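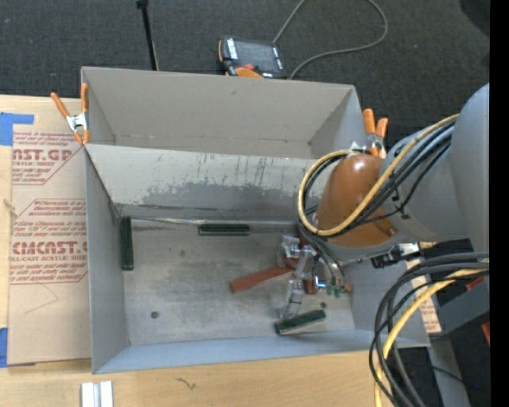
Ticket: arm drops or shoves blocks when they're up against the bin wall
Opened by: Mabli Gittins
Assigned to: Wayne McKinnon
Status: open, waiting on parts
Opened: 4/12/19

Mabli Gittins
Hi Wayne! So we're back on the Jarnbridge job, picking from one gray bin and placing in the other, and I've got a weird one. Blocks out in the open part of the bin are fine. Blocks lying flat against a wall are a mess. The arm comes down, one finger lands on top of the wall side of the block, and then it either faults out or pushes the block along the wall like it's sweeping up crumbs. I ran 200 picks overnight and 79 of them failed, and when I went through the log nearly all the bad ones were wall picks. Same program as last month, same speed. Any ideas before I start pulling things apart?

Wayne McKinnon
Are the bins moving? Last time we had this it was the bins creeping on the table.

Mabli Gittins
I wondered that too, but no. Clamps are on tight, and I put pencil marks on the tabletop by the corners and nothing has budged. I also redid the tool point from the pendant, twice (the second time was because I fat-fingered a sign, sorry). Made a small difference to the open picks and none at all at the wall.

Wayne McKinnon
OK. What's your finger opening on approach?

Mabli Gittins
Wide open, whatever Rosser shipped as the default. I knocked it down so the outside finger clears the wall, and that helped when the block was square to it. If the block sits a bit crooked, the narrower opening catches the end and we're back to shoving. Can't win!

Fahad Abbasi
Jumping in because I fought this on the Tirnholm line. Try two things. Drop the approach speed to 150 for the last bit, and have it nudge the block away from the wall before it tries to grab. It's ugly and it adds time but it worked for us. I'd also watch the cable bundle at the wrist when it turns for the back corner. Ours got stiff and pulled the arm off just enough to matter.

Mabli Gittins
Thanks Fahad, trying both. The nudge is the winner so far! I did another 600 picks with it and the wall failures dropped way down, though the corners are still bad. With a block standing along the side wall near the back, there's only one way in and the wrist really doesn't like it. I re-tied the cables with more slack, and I think that helped, but I changed it the same afternoon as the speed so don't quote me.

Nouhaila Soliman
Question from the sales side, sorry to barge in. Wornon keeps asking me if this thing could unload a dishwasher or put away groceries. What do I tell them?

Mabli Gittins
Ha, tell them not yet. I can clear that bin by hand while talking on the phone, and I don't even think about the corners, I just tip the block with a fingertip and grab it. The arm needs a whole extra move for that, and these are plain rectangular blocks! Plates and wet glasses would be a different world. For sorting parts out of a bin all night, I'd say yes, with someone checking in.

Wayne McKinnon
I'm ordering the thinner fingertips for the corners. Mabli, leave the nudge in and keep the speed at 150 until they get here.

Mabli Gittins
Will do. I'll rerun the corner picks with the new tips and post the log on this ticket.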